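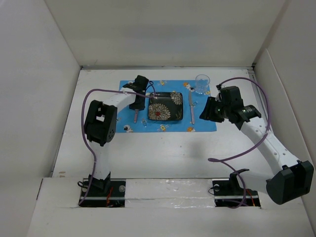 Bamholm mental health line to stay open through the night from September

People in Bamholm who need someone to talk to in the small hours will be able to ring a local number from September, when the Bravance listening line moves to a full overnight service.

The line currently closes at 11pm. Under the new arrangement it will be answered until 7am every night of the year, including bank holidays. Calls will be free from landlines and mobiles and will not appear on an itemised bill.

Bravance, the mental health charity that has run the line from its office on Corn Street for six years, took 2388 calls last year. Of those, 282 came in the final hour before closing, more than in any other hour of the day.

Lindsay Doolan, chief executive of Bravance, said: "We have known for a long time that the evening is when people ring us, and that the calls get longer as it gets later. At 11 o'clock we have had to tell callers where else they can go, and some of them did not want to go anywhere else. They wanted to carry on talking. From September they can."

The overnight service has been paid for by a two-year grant from the Michailidis Trust, which supports health projects in small and medium-sized towns. The money covers wages for 13 part-time listeners, a night supervisor and a new telephone system. Recruitment is complete and training has started.

Each listener will do 40 hours of training before taking a call alone. The course covers anxiety and panic, low mood, bereavement, self-harm and suicidal thoughts, and what to do when a caller is in immediate danger. New listeners then sit alongside an experienced member of the team for four shifts.

Oldřich Vrabec, who will supervise the night team, worked on hospital wards before joining Bravance. He said: "Panic at three in the morning is a lonely business. Your heart is going, you think you may be seriously ill, and everyone you could ring is asleep. Often what helps is a calm voice and a bit of time. We don't rush people and we don't work from a script."

The charity asked callers and former callers what they wanted from a night service before applying for the grant, and 200 people replied. Most said they would like to speak to a person on the phone. A smaller group, mainly under 25, said they found speaking difficult when they were anxious and would prefer to type. A text service will open alongside the phone line for that reason, running from 9pm to 3am to begin with.

Tamsin Hollis, 34, first rang the line after a run of panic attacks that started on her bus to work. She said: "I thought I was going to faint every time the doors closed. I got off and walked, and then I stopped going in. The first time I rang I hardly said anything. The woman on the other end just talked to me about my breathing and asked where I was sitting. I rang again the next week. I still get anxious but I know what it is now, and I'm back at work four days a week."

Bravance will also restart its drop-in sessions at Flenovex House, which stopped last winter while the heating was replaced. The sessions are open to anyone over 18 and there is no need to book or to be referred by a GP. Tea, coffee and toast are provided. There is step-free access from the car park side – the front entrance has three steps and no ramp.

Tamsin Tamihana, who runs the drop-in, said: "Some people come to talk and some come and do the crossword. Either is fine. If somebody would like help filling in a form or ringing the surgery, we can sit with them while they do it."

The night line is not an emergency service and does not replace NHS care. Anyone whose life is at risk should ring 999 or go to A&E. Listeners can stay on the phone with a caller while help is on its way, if the caller would like that.

Calls are confidential. Bravance will only pass on information without a caller's agreement where there is a serious risk to life or a concern about a child. The full confidentiality policy is available in large print on request.

The service will be reviewed after 12 months. Tahsin Jayawardena, who chairs the Bravance trustees, said the review would look at waiting times as well as the number of calls. "If people are ringing at 4am and getting the engaged tone, we need to know about it," he said.

Notes to editors

Bravance is a mental health charity covering Bamholm and the surrounding villages. It runs a listening line, a drop-in and a bereavement group.

Lindsay Doolan and Oldřich Vrabec are available for interview. Requests to speak to people who have used the service should go through the Bravance press office, and we ask that reporters do not approach visitors at the drop-in.

Please include the 999 advice in any coverage of the night line.

Ends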